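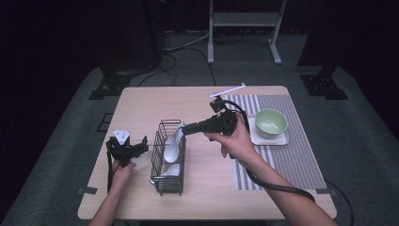

Skurwood grippers, bench check
Mar 1, 2022, done by me, Weidong Yu read the list out

Cables: OK. The right one still crosses the placemat, so mind the bowl when you swing back! I'd love a longer lead here.

Marker mounts: OK, both tight. I redid the right bracket in January and it's been great.

Jaws: 20 open/close cycles per hand, left one squeaked on 2 of them. Drop of oil, try again.

Spoon pickup from the wire basket: go slow, the tips like to snag on the mesh (ask me how I know).

Floor: needs work. Cables behind the table are a trip hazard, please tape them down before Xinyi Guo's turn.

Table tape: fine, leave it.

Stop switch: pressed 3 times, good every time.

Next check after the new jaw pads go on.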